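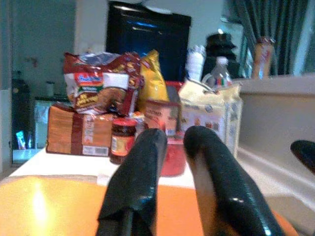

The view from the gripper, groceries straight ahead.

We use cookies to remember your settings. Accept or manage.

I have been living with the Grato two-arm collection kit since July, and I have grown very fond of it, so take this review as coming from a friend of the thing! You show the arms a chore over and over, the software saves every try, and later your model learns from the pile. We picked orange dishes on a table, with a row of food packages behind them, and my colleague Jolien Van Beek set our goal at 2,000 saved tries. 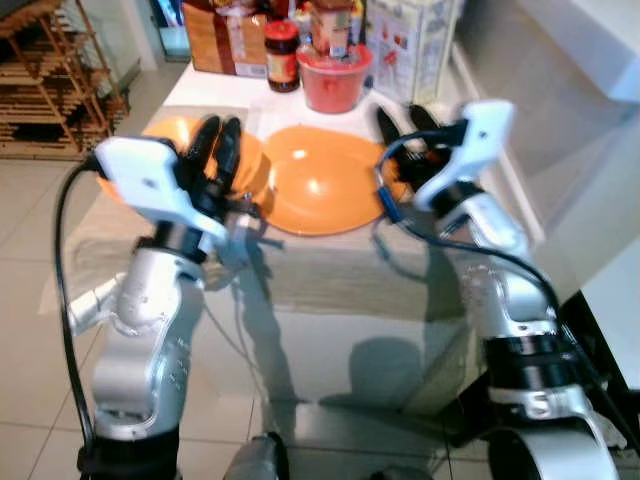
Issue 17

What I love most is how well the fingers hold a rim. Bowls are mean little objects for a gripper (curved, shiny, never quite where you want them), and the left arm took to them sooner than I did. The cables are my one real grumble. They loop wide on the outside of the arms, and I'd happily pay extra for some decent clips.

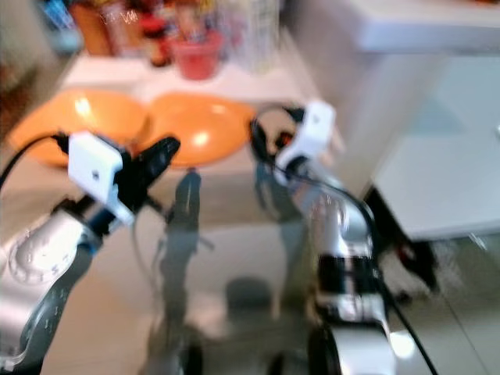
Two bowls, both arms in, and some motion blur.

Blur does creep into the head view when you hurry, so slow down and let the wrist views help. Jolien and I went through everything one long evening and kept 1,889 tries, and I was pleased with that. The review screen is lovely to use, with big buttons and a notes box, though it only lists 20 tries per page and I did get tired of clicking.
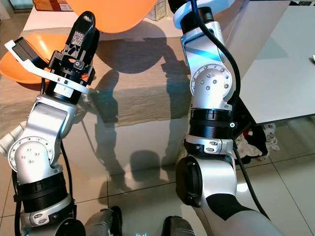 Light and setup

Leave a whole morning for the first setup, and keep a few tries with hard shadows in your set, as ours did better once it had seen some. The manual is thin on this, but Karlijn De Bruijn on the help line was patient with me, twice before lunch. I'd buy the kit again.

Contact | Copyright Zustport | Back to top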